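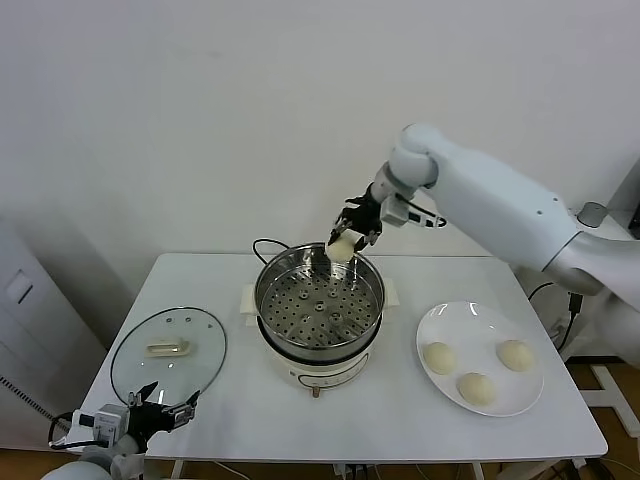

6 min read

4.2 What people mean when they say the buns are done

Figure 3. A steamed bun at the rim of a steamer pot with a perforated tray.

The interview guide had a single item about timing, and it was put there by Garnet Fraser mostly to give respondents an easy one before the questions about money. It produced more transcript than the money did. We had expected a number of minutes. What we got was a long and occasionally heated body of testimony on smell, sound, the behavior of lids, and the failings of other people's mothers.

Respondents in Florkport tended to answer with a procedure. They named a heat setting, a water level and a time, and then, when asked whether they followed it, said no. Respondents in Dremgate skipped the procedure and went straight to the part where they said no. Sumeya Teshome, who coded both sets of transcripts, first filed these under separate headings and later merged them, on the grounds that a rule everyone recites and a rule everyone leaves out come to much the same thing at six in the evening.

The literature on domestic knowledge has a tidy word for this, and we have tried to use it sparingly. Tacit knowledge is supposed to be the kind that can't be put into words. Our respondents put it into a great many words. One woman in Dremgate spent most of her interview on the difference between a lid that rattles and a lid that "talks," and was annoyed when asked to do the two sounds for the recorder. (She did them. Melahat Kocabaş and Desta Alemneh, listening separately, could not tell them apart, and the item was dropped from the analysis.)

The written sources are no help. The Boyer household leaflets, which we had hoped to use as a baseline, give a steaming time of 20 minutes for every item that fits in a pot, including fish. The Flaklow collection of community cookbooks is more varied but less consistent; one volume contradicts itself on facing pages. Several respondents owned one or the other. None had opened it recently, and one was using hers to level a refrigerator.

A more useful distinction came up during second-round visits, which Obsa Gebru conducted in February in kitchens with indifferent heating. He noticed that people talked about doneness differently depending on who was going to eat. For family, buns were done when the cook was tired of waiting. For guests, they were done when the guests had been seated long enough to feel they were being taken trouble over. We have called these the domestic clock and the social clock, a pair of terms that we regret slightly but that survived two rounds of review.

The social clock accounts for some answers that otherwise look like plain error. A Florkport respondent who insisted on an extra ten minutes for her in-laws was perfectly aware that the buns did not require it. Her in-laws, interviewed later, praised the buns and said they were always a little overdone.

We do not claim that either clock holds outside these two towns. Steaming is forgiving, and a forgiving technique leaves plenty of room for opinion. Baking, which punishes people, may well produce shorter interviews. Section 4.3 takes up the question of who is allowed to lift the lid.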